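Wendy Wragg
Sep 1, 2026

Thread on matte brown tabletops, pale marks, and wiping plates on them. Long. Mostly about residue.

Background: large work table, matte mottled brown, Tunstall. The care sheet says "wipe with a damp cloth" and stops there. It doesn't name the finish, so I treated it as unknown and stayed with water and dish soap.

Problem: pale smudges across the middle of the top, plus faint scuffs. They are hard to see from directly overhead and obvious from a chair with a window opposite. 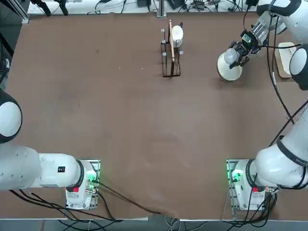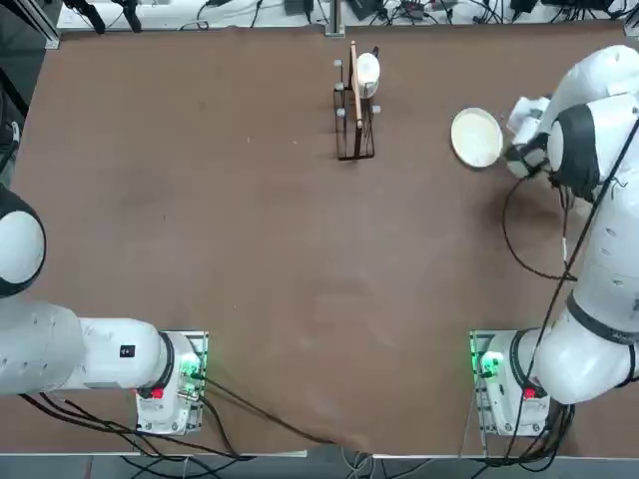
Brown top with its marks, both pictures. Plate and white cloth are in the second.

First step was sorting the marks. On a matte finish a scuff and a film of residue can look the same from standing height. They need different treatment, and one of them mostly can't be treated.

Test: one drop of plain water on the mark, wait a minute, blot, let it dry. If the mark has changed shape or moved, it was sitting on the surface. If it comes back exactly as before, it's in the finish.

A fingernail is not a test. A fingernail makes a new mark, and then you have that to classify too.

Result on my table: most of the smudges were residue. The thin marks were scuffs. A few patches were both, with residue caught in the scuff, and those read paler than either kind alone.

Matte finishes are matte because the surface is uneven at a small scale. Light scatters. Soap film settles into the low spots and scatters it differently, so you get a pale patch. Glossy tops show film as streaks you can see the direction of. Matte tops show it as haze.

Mottled pattern helps hide crumbs and does nothing for haze. Haze is lighter than every color in the mottle.

Where the residue came from: plates. I wipe plates at this table before they go on the shelf. Plate goes down flat, cloth goes around the rim, and whatever is in the cloth ends up on the table next to the rim.

I had been blaming the spray. I stopped using the spray (Divaven, the unscented one) for four weeks and the haze kept arriving at the same rate. So the spray was not the main source. I can't rule it out as a minor one.

What I had not been doing was rinsing the cloths. They came out of the wash with softener in them. Softener leaves a coating on the fibers. That coating transfers to a plate, and from a plate's foot ring to the table.

Check for softener: put a drop of water on the dry cloth. If it sinks in right away, fine. If it sits there as a bead, the cloth is coated and will push water around instead of picking it up.

Every cloth in my drawer beaded. I rewashed them with no softener and half the usual detergent. It took two washes before the drop sank in.

Now the cleaning itself. Mix: 400 ml warm water, a few drops of dish soap. More soap is worse. You are trying to remove a film, and extra soap is a film.

Second bowl: 200 ml plain water for rinsing. Change it when it goes cloudy. If you skip the rinse bowl you are moving the haze to a new location.

Method: wring the cloth until it no longer drips. Work a patch the size of a dinner plate. Straight passes, same direction. Rinse cloth, second pass with plain water, then a dry cloth. Move on.

Circles are fine for the plate and poor for the table. On the table they leave overlap arcs that dry at different times and show up from the chair.

Do the middle last. It has the most residue, and if you start there you carry it outward to areas that were clean enough.

Metal rim at the front edge: wipe it along its length, separately, with a corner of the cloth you haven't used. The seam between rim and top holds grit. Grit plus cloth plus pressure is how you get more scuffs.

For the seam itself I use a dry soft toothbrush first, then the damp cloth. Dry before wet. Wet grit turns to paste and stays in the seam.

Wait 20 minutes before judging. Damp matte brown looks perfect. It also looks perfect with half the film still on it. I declared this table finished twice on the first evening and was wrong both times.

Judge from the chair, window opposite, eyes close to table height. A flashlight laid nearly flat on the surface does the same job after dark.

Residue patches: gone after the second round. Mixed patches: reduced, now the same tone as a plain scuff. Plain scuffs: no change, as expected.

I did not try a melamine sponge. They are abrasive. On a matte surface they polish the high points and you get a shiny spot, permanently. A shiny spot on matte is more visible than any scuff I have.

I did not try oil either. It darkens the scuffs for a day or so and then collects dust. Also I don't know what the finish is, see above.

Changes to the plate routine, which is the part that keeps it from coming back:

Cloth folded into a pad, with a flat face against the plate. A bunched cloth touches the rim in a few places and the table in several others. A pad touches where you put it.

Inner surface first, rim second, underside last. The foot ring is unglazed on a lot of plates and holds water longer than the rest. If the plate goes down on its ring before the ring is dry, you get a ring mark. Most of my ring marks were this.

Plates with a light inner surface, white or cream, make it easy to miss film. Tilt them toward the window. Film shows as a dull area with an edge. Clean glaze has no edge in it.

I now keep a folded towel under whichever plate is being wiped. It catches the drips and keeps the foot ring off the table. The towel gets replaced when it feels damp on the underside.

Flat on the table is still better for one thing, which is checking whether a plate rocks. On a towel everything seems level.

On cloths: I bought a pack of Custico ones for comparison with the old cotton. Once the cotton had the softener washed out I could not find a difference on plates. On the table the Custico ones dragged a little, so I went back to cotton.

Guoqing Fang asked whether distilled water would be better for the rinse. Probably, in a hard water area. Flistbridge water is soft enough that the kettle stays clean, so I haven't bothered.

He also asked about vinegar. On glazed plates, diluted, rinsed well, I have had no trouble. On an unknown matte finish I would test the underside of the table first. I have not tested mine.

Current schedule: dry cloth daily, damp wipe plus rinse weekly, seam brushed when I can feel grit with a fingertip. No spray.

Open item: two pale patches that come back a day or two after cleaning. They pass the drop test as residue and then behave like scuffs. Possibly the finish has worn thin there and takes up soap. I'll run plain water only on one of them until October, keep the soap mix on the other, and post the comparison.

If you know what finish Tunstall puts on the brown tops, reply with a source please. I have already had "wood, I think" and "some kind of coating."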